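Hamau Residents' Workshop
Minutes of the Household Machines Group
Meeting held on May 3, 2024

Chair: Aiman Nugroho
Present: 8 members. Apologies were received from 4.

1. Minutes of the last meeting
The minutes of the February meeting were agreed, with one correction. The trial of the Zirby floor cleaner lasted 21 days and not three weeks "on and off" as recorded.

2. Matters arising
The Zirby has been returned to the supplier. Members who had it at home were satisfied with open floors and less so with rug fringes and chair legs. One household had to lift it off the same bath mat most evenings. The written report is still owed and will be sent round before the next meeting.

3. Clearing and laying a table
The chair introduced the main item, which was whether any machine now on offer could clear a table after a meal and lay it again. Members who had watched the Venisik demonstration reported that the arm managed cups well when they were set apart. It was slow with anything flat, and a plate pushed against the wall was left where it was.

Discussion turned to bowls. A low bowl has to be taken by the rim, and a hand does this without much thought. With two jaws the angle matters a good deal more, and a bowl with something in it must also be kept level on the way to the sink.
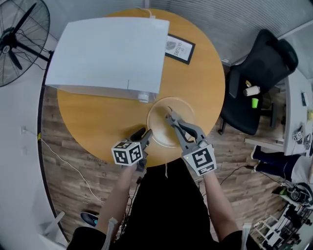
Can a machine be left to clear the table by itself yet?
At present it can be trusted with a few known items on a tidy table, with someone in the house to put things right when it stops.

It was noted that the answer might differ for shop work, where the same goods come along in the same trays all day. The Entili packing line was mentioned. The chair asked that shop-floor work be kept for a separate item.

4. Laundry
Short discussion. Folding towels was thought to be within reach. Fitted sheets were not. Two members asked for socks to be added to the list of tasks and this was agreed.

5. Cost
Members felt that hire would suit the group better than purchase. The chair will ask Venisik for a price for 5 days' hire, delivery included.

6. Any other business
The kettle in the small room needs a new lid.

Actions
Zirby report to be circulated: trial households
Hire price from Venisik: Aiman Nugroho
Item on shop-floor packing for next agenda: Aiman Nugroho

The date of the next meeting will be sent out with the report.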